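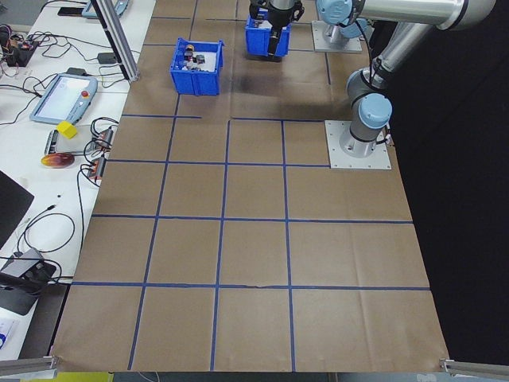 Sorting table with brown paper, blue tape squares and parts bins

Skukeo is looking for a part-time parts sorter in Nusham

Our small workshop keeps mixed parts in open blue bins, and we need one more person who likes to put them in order. The work is done at a table covered with kraft paper, divided into squares with blue tape. You take a bin, you lay the parts on the squares by kind, you write the number on the sheet, and the parts go to the shelf.

Your tasks
Sort small parts by shape, size and color
Keep the list of our 284 part numbers up to date
Change the paper and tape when they are worn
Prepare small orders for our customer Keogh

What we ask
You have patience and good eyes for small differences. You can stand for 2 hours at a time, with a break after. Experience in a store or warehouse is welcome, but we will teach you everything in the first weeks. Basic English is enough — I also learned most of mine at work.

What we offer
The position is 19 hours per week, mornings only, starting at 8:30. It begins in February and is for one year, with the possibility to continue. You will be in a team of four people. We use the Varisus stock program, and training for it is paid as normal working time.

How to apply
Please send a short letter and your resume to Maeve Ó Dálaigh, or leave them at our front desk before noon. Tell us which mornings are possible for you. Selected persons will be invited for a trial morning, and this is also paid.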